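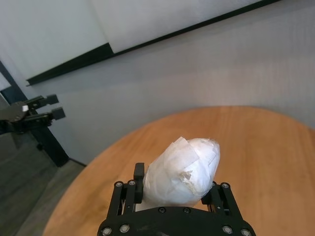

Okay so I have been wrapping breakables for two days straight and I have opinions now. Thread, sorry in advance, mute me if you need to.

Background for the new people: we are moving from the apartment in Pomville to the upstairs half of a house on Achterberg Street. It is a 73 minute drive if the bridge is open. Everything fragile is going in my car and everything else is going in the truck.

I set myself up at the round table in the kitchen because it's the one piece of furniture we're keeping to the very end. Paper on the left, tape on the right, coffee on the windowsill where I can't wrap it by accident. (I wrapped the tape measure by accident. It's in a box somewhere. I'm not opening them.)

First opinion. White tissue is so much nicer than newspaper. Last time we moved I used newspaper for the whole kitchen and then washed every single plate twice because the ink came off on everything, including me, including the new light switches.

I bought the 500 sheet pack and my husband laughed at me in the store. I am on sheet I don't know what, but the stack is low and he has stopped laughing.

Second opinion, you need more layers than you think on anything that isn't a nice simple shape. A glass is easy, you lay it on the corner and roll. But a little pitcher? A bird with a beak? You end up with this lumpy pear of a thing and you just keep turning it and adding paper until you can't feel the pointy part anymore.

Third: tape the paper to the paper. Do NOT let the tape touch the thing. I learned this with my aunt's gold rimmed saucers in the last move and there is one saucer that has a little bald spot on the rim to this day. She has never mentioned it. She knows.

Someone in my replies is already asking why not bubble wrap. I do use it! Tissue first, then bubble wrap on the really bad ones. Bubble wrap straight onto old painted china left a pattern of tiny circles on my mom's vase after it sat in storage one summer. You could only see them in certain light but once you saw them that was it.

Also clear tape over brown tape, for small stuff. Brown tape takes half the tissue with it when you unwrap and you stand there picking shreds off like you're peeling a bad orange.

The cheap clear tape is fine by the way. I tried the fancy Skurnard one with the built in cutter and the cutter fell off on day one. I've been using kitchen scissors ever since and now I've lost the kitchen scissors twice.

A thing I do that my family thinks is nuts: I write on the tissue. Not the contents, just the room. K for kitchen, L for living room. Except I forgot to do it for the entire first box, so the first box is going to be a surprise for everyone.

Let me tell you about the Hindska figurines because I know some of you are only here for those.

For anyone who missed it, my grandmother collected these small china animals, a brand called Hindska, and when she passed they came to me, all 117 of them. I'm not making that up, there was a handwritten list. Rabbits, mostly. Several geese. One very angry looking hedgehog.

The geese are the worst to wrap. The necks! You have to make a sort of scarf out of a folded strip first, wind it until the neck is as fat as the body, and then wrap the whole goose like it doesn't have a neck at all. My grandmother did it with cotton wool. I tried that, and then there were bits of cotton wool in the feet for a year.

Hedgehog got four sheets and his own small box. He deserves it.

My sister wants me to give half of them away before we go and she's probably right. But have you ever tried to pick which rabbit goes? I put out six as "maybe" and wrapped all six an hour later.

Going to eat something and come back to this.

Back. Had toast off a paper towel because I packed the plates too early. Classic.

Fourth opinion, and this one is serious. Don't fill the box to the top and then push the lid down. If it needs pushing, take one thing out. Crumple up some loose paper for the bottom, heavy stuff in next, light stuff on top, then more crumpled paper, and give it a gentle shake. If you hear a clink, open it back up. I know. I know you're tired. Open it.

Small boxes! Please! I see people putting china in those giant wardrobe size ones and my back hurts just looking.

Oona Väisänen from two doors down came by with empty boxes from her work and they are the perfect size, like shoebox and a half. She also told me she's lived in the same place so long that she's never packed a dish in her life. I can't imagine it. I'd have so much more free time and so many more saucers.

She stayed and did the wine glasses with me and she's good at it? First timer! Very tidy corners. My corners look like I wrapped everything in the back of a moving bus.

Torn sheets are fine, while we're at it. If the edge rips, just turn it so the rip is on the outside and put a piece of tape over it, or don't. It's getting unwrapped on the kitchen floor in a week by someone in pajamas.

Save the tissue when you unpack, too. Flatten it, stick it in a drawer. I've still got some from May that my cousin gave me and it's doing a second tour right now around the sugar bowl.

Somebody asked what the movers quoted to pack it all for us. $1,338, just for the packing part, not the truck. I looked at that number and I looked at my tissue paper and I sat down at the table.

Do I regret it? Ask me after the gravy boat.

Update, gravy boat is done. The handle took three tries. It looks like a football now and I have written K on it in very large letters.

Still to go: the teapot with the glued spout, the cake stand, and whatever is at the back of the cabinet over the fridge. I haven't looked up there since we moved in. Will report back tomorrow if I can reach it.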